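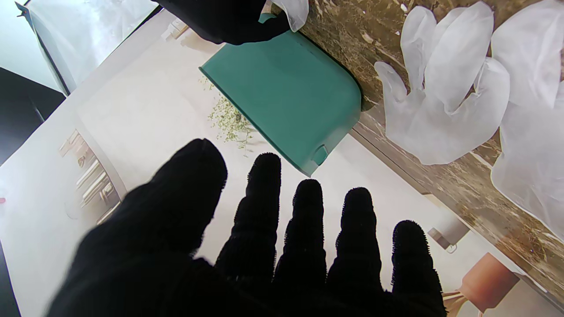 Home & Garden > Cleaning and Laundry

Washing-up gloves always split in the same place

Elikem Owusu
I'm on my third pair since April and every one has gone at the right index finger. The left glove is always perfect, so I now own 3 blameless left gloves and a cupboard that looks like a museum of them. Is there a brand that lasts, or am I washing up wrong?

Marina Galanis
Fingernail or wedding-present knives, pick one. Drop a bit of cotton wool into the fingertips before you wear them, and stop fishing about for cutlery in the suds. Don't bin the lefts either – turn one inside out and it becomes a right. It looks daft and the grip ends up on the inside, but it'll see you through a roasting tin.

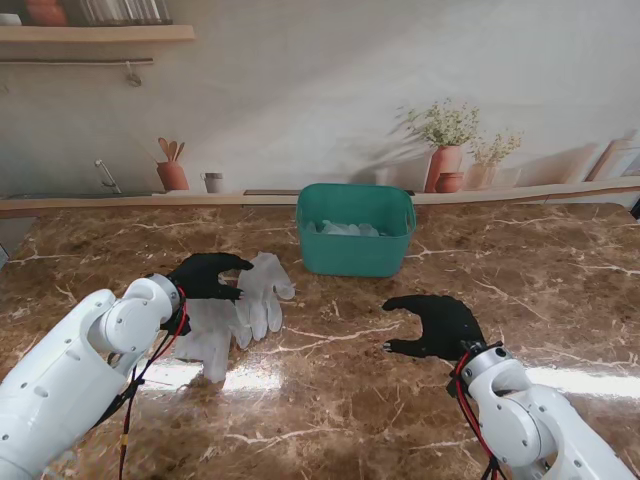

Two disposable gloves on the table

Bleddyn Mathias
Just get a dishwasher.

Tsung-han Chien
Buy a size up and hang them by the cuff, away from the radiator. I get the Tanner ones from the hardware shop in Collville. They smell like a bicycle shed, but mine have outlived a kettle and one lodger. Thin disposables are fine for beetroot and hopeless in hot water – they fill up from the top and then you're just wearing the sink.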